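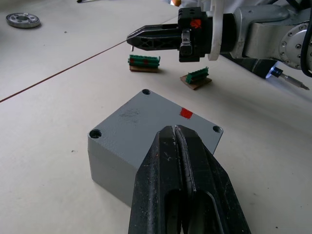 Gianni Greco wrote:
Thirteen mm of overlap on closed fingers is too much. Mine flexed sideways under load until I shortened them.

kzaki wrote:
They're staying long. I need the reach over the housing, and the flex is mostly in the mount. The holding arm only has to press. The other one does the placing.

m_ebrahimi wrote:
What closing force are you running on the screw arm? Below 20 N mine let the shank tilt.

kzaki wrote:
29 N. At 20 it tilted here as well, more so on the back corner. The Brullard script lowers in two steps now, with a pause of 80 ms between them.

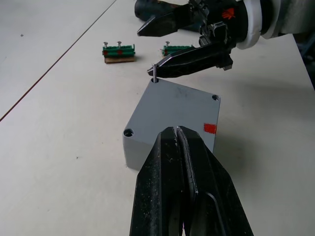
Back corner screw, second arm holding it.

Gianni Greco wrote:
I still think you're fixing in software what a chamfered fingertip would fix for nothing. Print a pair with a V notch and drop the pause.

kzaki wrote:
Tried a notch in February. It centres the shank but then won't let go cleanly. Flat tips release better.

m_ebrahimi wrote:
Depends on the notch angle. Gianni's is very open. I'd also screw the green holders down before blaming the fingers. If a holder shifts, the pick is off and everything after it is off too.

kzaki wrote:
Fair point on the holders. I'll put dowels in and rerun with the same force. Notch angle, Gianni?

Gianni Greco wrote:
Will measure tonight after 7.

Search this forum
Advanced search

Related topics
Nillano wrist mount, which bolts?
Shin driver stalls at low speed
Two arms, one bench: sharing a zero point
Jurance fingertips, print settings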